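工作笔记 七月 Zirnau 盐仓 砂浆与墙体分期

上午八点半开始。昨天写的最后一段太乱，我重新看了一遍，有两句连自己也不懂，所以今天从头整理。以后查的人请以这一篇为准，昨天的那一页我已经用铅笔划掉，没有撕。

先写清楚题目。Zirnau 的盐仓在老城的东边，靠着河，一共三层，上面是一个很陡的屋顶。城里的旧书都说它是一次建成的，先有仓，后来才把它围到城墙里面去。去年脚手架搭起来以后，我们看到南墙的石头有两种砌法，下半部分石块大，灰缝宽，上半部分石块小，中间还夹着碎砖。交界的那条线不平，在西南角最低，往东慢慢升高。我的任务是用砂浆来判断：下半部分和城墙是不是同一次工程，上半部分晚多少。“晚多少”这个问题砂浆不能单独回答，我在计划书里已经说明过，这里再写一次，免得自己忘记。

样品编号。南墙下部取的从 N 开头，南墙上部从 S 开头，城墙接口处从 K 开头，屋内的隔墙从 W 开头。编号的总表在 Nongate 里面，纸本在柜子第二层。两边如果不一样，以纸本为准，因为 Nongate 上个月更新以后把几个连字符变成了空格，我还没有全部改回来。到今天为止登记了 178 个样品，其中 12 个太小，只能看颜色和骨料，不能做别的试验。这 12 个我单独放，不和大的混。

关于取样的方法，给以后接手的同事：请只从灰缝的深处取，表面的灰都是后来勾缝的。Zirnau 在上一个世纪用水泥勾过一次，质量很硬，颜色发青，敲的时候声音不一样。我第一次去的时候不知道，带回来半袋子水泥，没有用处。凿子要窄的。先拍照，然后取，然后再拍照，然后把洞用同样的石灰补上。补洞的灰不要太湿，否则第二天会缩，边上有一圈裂缝，城里的人看见会打电话来。

今天做了什么。

第一件事是把 K 组的薄片全部看完。K 组的砂浆是很典型的热石灰砂浆，里面有许多白色的石灰团，大的可以用肉眼看到。骨料是河沙，石英多，磨得很圆，还有一点点云母。有木炭屑。木炭屑对我们很重要，可以送去做碳十四，不过只有细枝的木炭才有意思，粗木头的年龄可能比建筑老很多。我在三个样品里找到细枝的木炭，树皮还在，已经包好，写了标签。

第二件事是比较 N 组和 K 组。我的印象是它们一样。石灰团的样子一样，沙子一样，连那种很小的红色颗粒也一样。红色颗粒我一开始认为是碎砖，后来觉得更像烧过的黏土，可能是从石灰窑的窑壁上掉下来的。如果真的是窑壁，那么 N 和 K 用的是同一个窑，这个说法就比“沙子一样”要强得多。沙子一样不能说明什么，河就在旁边，每个时代的人都去同一条河里挖沙。

第三件事是 S 组，这里我不满意。S 组里面有两种东西。第一种和 W 组的隔墙很像，沙子有棱角，颜色偏黄，应该是从山坡上挖的。第二种又像 N 组，但是石灰少，一捏就碎。我想到两个可能。一个可能是上半部分自己也分两次建。另一个可能是工人拆了旧墙，把带着旧砂浆的石头直接又砌上去，我取样的时候取到了石头上粘着的旧砂浆。第二个可能听起来复杂，但在这种房子里非常普通。西南角的交界线那么低，也许就是那里塌过或者拆过。

为了分清楚，需要回到现场看 S 组每一个取样点的照片，看取的是缝的中间还是贴着石头的地方。照片在 Nongate 里，一共 346 张，没有按墙面排好，只按拍的时间排。下午我排了一部分，眼睛很累，就停了。 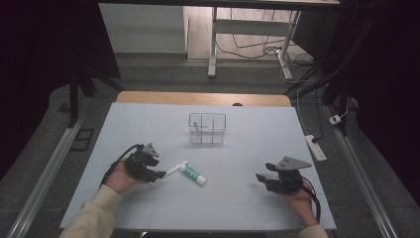
怎么知道一块砂浆是原来的，还是拆下来以后随着石头再用的？

要看它和石头、和旁边砂浆之间的边界：原来的砂浆从一块石头连续到另一块石头，中间没有界面；再用的砂浆只粘在一块石头上，外面有一层旧的碳化面，常常还带灰尘或者烟黑，新的砂浆是盖在这一层上面的。

所以薄片要切得够大，边界必须在里面。我过去切的薄片太重视“干净”，总是挑没有石头的中间部分切，结果边界都不在片子上。S 组应该重新切，把石头的一小边也带上。石头比砂浆硬，磨的时候砂浆会先低下去，要先灌树脂，灌两遍，第二遍要等第一遍完全硬。上次着急，没有等够，样品在磨盘上散了，S 组最好的一块就这样没有了。我把这件事写在这里，是为了下次再着急的时候能看到。

石头的来源也顺便记一下。大石块是 Hakeck 的砂岩，这一点没有争论，颗粒粗，有紫色的条纹，老采石场现在还可以进去看，条纹的方向也对得上。小石块比较麻烦。有一部分也是 Hakeck，但是风化的面朝着里面，说明它们以前在别的墙上朝着外面用过。这和再用的说法是合适的。另外一部分是灰色的石灰岩，我不知道从哪里来。河的上游有石灰岩，但是颜色更浅。先写“来源不明”，不要像以前的报告那样写“当地石材”，这四个字没有信息。

在 Hakeck 的采石场里有一面壁上留着凿痕，是尖凿斜着打的，间距很均匀。盐仓下部的大石块，凡是没有被雨水洗平的，背面也是这种凿痕。上部没有。上部能看见的是平口凿，边上修了一圈窄边。两种工具可以同时存在，不能当作年代的证据，只能说这是两班不同的人，或者同一班人在不同的要求下面工作。

强度试验。Saarinen 的小拉拔仪今天又用了一次，在 N 组的三块大样品上。读数跳动，指针回不到零。我把它归零以后再试，好一点，但我不相信这些数字，所以今天的读数都不录入总表，只写在草稿上。说明书说要定期检定，检定的贴纸已经看不清楚日期。请下次去的同事带去检定。在检定以前，强度的那一栏请空着，宁可空着，也不要填一个看起来很好的数。

筛分做了。取 N 组一块，S 组黄色的一块，W 组一块，各 20 克，用稀酸溶掉石灰，洗，烘干，过筛。N 组的沙子细而均匀，曲线很陡。S 黄和 W 的曲线几乎重合，都有一个粗的尾巴。这一点让我比较放心：S 的黄色砂浆和屋内隔墙是同一次施工。用酸的方法有一个毛病，如果骨料里有石灰岩，石灰岩也会一起溶掉，算出来的石灰比例就太高。N 组薄片里没有看到石灰岩颗粒，可以用酸。S 黄里面有很少几粒，所以石灰的比例我只写“不高于”，不写等于。

滤纸快用完了，还剩半盒。酸的瓶子标签掉了一半，我重新写了一张，日期没有写，因为不知道是什么时候开的。不知道就不写。

文字资料方面。城里档案馆给了一份旧账本的抄本，是市议会修建的支出。里面有一条说付钱给石灰工，“为盐房和墙”。原文用的那个词可以是“墙”，也可以是“城墙”，在那个地方的方言里分不开。如果是城墙，那么盐仓和城墙是同一笔石灰，和我在 N、K 两组里看到的一致。可是我要小心，不要因为薄片这样就把那个词也读成这样，然后又用那个词来证明薄片。两件事应该分开写，各写各的可靠程度，最后放在一起。抄本的字迹清楚，但是抄写的人把缩写都展开了，不知道他展开得对不对，需要看原件。原件现在在修复，秋天以前看不到。

账本后面还有一条，是给木匠的，数目比石灰工大很多，写的是“新的顶”。如果“新的顶”就是现在的屋顶，那么年轮可以直接查。屋架的年轮样品已经由另外一组去取了，结果没有来。我看过屋架，装配记号是连续的，从西向东，没有跳号，应该是一次做好的。不过东边最后两榀的木头颜色浅，钉子也不同，可能是换过。请年轮那一组不要只取东边，那里爬上去最方便，所以大家都喜欢在那里取。

目前的分期，写得短一点，供讨论：

第一期，盐仓的下部和城墙的接口段，热石灰砂浆，河沙，Hakeck 大石块。N 和 K 属于这一期。可靠程度：好。

第二期，盐仓的上部和屋内隔墙，黄色砂浆，带棱角的沙，小石块和碎砖，有再用的石头。S 黄和 W 属于这一期。可靠程度：中等。

还没有位置的：S 组里面那种像 N 组但很松的砂浆。等新薄片。

城墙自己的分期不在我的任务里，但是接口段以外的城墙，我路过的时候看了几眼，灰缝里的颜色变化很大，不要把 K 组的结论推广到整个城墙。K 组只代表盐仓南角旁边的一小段。城里的网站已经写“科学证明城墙与盐仓同时建造”，这句话走得太远，我写了一封信请他们改，语气尽量客气。还没有回信。

有一个小问题一直没有想清楚。N 组里木炭多，W 组里几乎没有。一般的解释是烧窑的燃料和石灰混在一起，说明窑的形式不同，一种是燃料和石头一层一层叠着烧，一种是火在下面单独烧。但是也有可能只是筛过和没有筛过。粗的墙心灰浆不筛，抹面的灰浆筛得细。W 组的样品有一半是从靠近抹面的地方取的。所以在比较木炭以前，要先把 W 组按深度分开。这个工作不难，就是烦，取样深度写在纸本上，没有录入。

关于用词，我也记一笔，上次的报告被退回来就是这个原因。“砂浆”和“灰浆”我混着写，审稿的人问是不是两种东西。以后砌墙的一律写砂浆，抹在墙面上的写抹灰。“热石灰”指生石灰和湿沙一起拌，趁热用，不是说温度高的石灰。“石灰团”不要写“石灰块”，“块”太大。中文的术语我是从三本书里学的，三本书互相不同，我选了最薄的那一本。

下次去 Zirnau 要做的：

看西南角交界线以下一臂长的地方，有没有烧过的痕迹。石头发红的话请拍照，放色卡。

从 S 组松砂浆的三个点重新取样，带着石头一起取，每块用硬纸盒装，不要用塑料袋。袋子里面样品互相碰，回来只有粉。

问脚手架什么时候拆。如果下个月就拆，北墙的上部就要先看，北墙从来没有人仔细看过，旧的报告里只有一句“与南墙相同”。我站在河边用望远镜看，窗子下面有一条斜的缝，南墙没有。

补洞的石灰膏带一桶，盖子用胶带封好。

把 Nongate 里的空格改回连字符，这个不用去现场，但是我放在这里才会记得。

下午五点十分。烘箱关了，筛子洗了，还没有完全干，倒扣在架子上，最细的那一只请不要用布擦，网会松。S 组的盒子留在左边柜子里，新薄片的切割方向我在每一块上用红笔画了箭头，箭头指向墙外。

补充，六点：又看了一眼 S 组最松的那块，在断面上好像有一层很薄的灰色，贴着石头的一侧。如果是烟黑，再用的说法就多一条支持。灯光不好，也可能是石头自己的粉。明天上午用白天的光再看，看以前不写结论。

相关记录
Zirnau 盐仓：脚手架第一次现场记录
Hakeck 采石场凿痕的比较
热石灰砂浆薄片的树脂灌注，失败与改正
Zirnau 盐仓屋架装配记号草图
Nongate 样品编号规则（旧版）
Saarinen 拉拔仪使用注意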